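12th January

Gripper comparison, block placing, second round

Carried on with the parallel gripper on the silver arm. The Titow fingers went back in the drawer on Monday with one pad peeling, so everything below is with the Luvach fingers unless I say otherwise.

Aim is still the same: pick a stud block from the side of the baseplate, carry it over, press it onto the studs, let go, come away without lifting it. The picking was never the hard part. Most of the trouble is in the last few millimetres, when the block is touching the studs but has not gone down.

Settings at the start of the day: closing force 30 per cent, approach speed slow, straight down, no wrist rotation. Controller is the Neves box on the old firmware. I did not update it because I want the numbers to sit next to the June ones.

First run of 58 placements. Good ones went down square and stayed down. The failures came in two kinds. In the first kind the block tilts in the fingers as it meets the studs, one side goes on and the other rides up. In the second the block seats properly and then comes back up a little with the fingers, as if the pads are sticking to it. I logged 13 failures altogether, more of the first kind than the second.

The tilting gets worse the higher up the block we hold it. With the fingers low on the block it hardly tilts, but then the tips foul the neighbouring studs on the plate. The studs on this plate are large and rounded, so a tip that lands on one slides off sideways and pushes the whole plate with it. The marbled sheet under the plate does not give much grip. I put double-sided tape under the corners after the first run and that stopped most of the creeping.

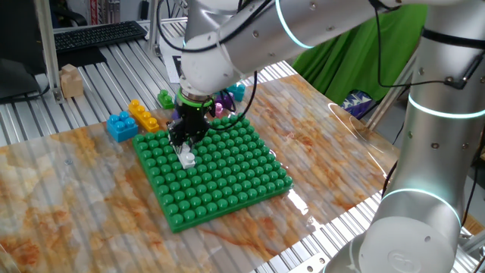
Nattawut Wiriya thinks the fingers are the wrong thing to be changing. Compliance ought to come from the controller, he says, and if the arm were allowed to go soft in x and y for the last stretch of the descent the block would find the studs without help, whichever fingers were fitted. He would also drop the closing force just before contact and bring it back for the press.

I agree with the first half. Tried it after lunch with lateral stiffness turned down to 200 on both axes for the final approach and left high in z. The block does settle better. There is a faint wobble as it goes in and then it sits. Dropping the closing force did not help, or not with these pads: the block swivelled between the fingers on two tries in a row and I put the force back to where it was.

Opening: a slow open gave fewer of the lift-off failures than a fast one. Opening slowly, pausing, then going straight up was best. I had been starting the upward move while the fingers were still opening to save time, and I think that explains most of the second kind of failure in the first run. Have taken the overlap out of the script.

Cable: the thin wire at the wrist wants tidying. It curls down on one side towards the plate, and with the gripper at its lowest it could catch on a block already placed. A clip further up would do. The thick cable along the arm is fine, the strap on the column holds it.

Block colours: the detector is happy with blue and yellow on the marbled sheet. White is the weak one, and the glare on the column side makes it worse. Moved the pick area to the other side of the plate and detection improved. A plain matt sheet would be better still and I have asked for one. The green block against the green plate also needs thought before we try picking anything back off.

Lusura camera mount: not tried today. The bracket holes do not line up with the flange and it needs drilling out. Until then all runs use the fixed view only, so results with and without the wrist camera should not be mixed in the sheet.

To do next
- rerun the full set with soft x and y, slow open, no overlap
- same again with Titow fingers once the pad is glued
- shorter tips for the Luvach pair, filed or printed, to clear the studs
- move the wire
- ask Nattawut for his force ramp so I can try it as written

Left the plate taped down and the pick positions saved under the old name. Please don't shift the plate, the corner offsets took most of the morning.

Filed under: Grippers and end effectors / Bench notes

Recent entries
Titow pads: what peeled and where
Neves controller, stiffness settings by axis
Lusura bracket drawing, hole spacing
Finger tip wear, June runs
Marking out pick positions on the bench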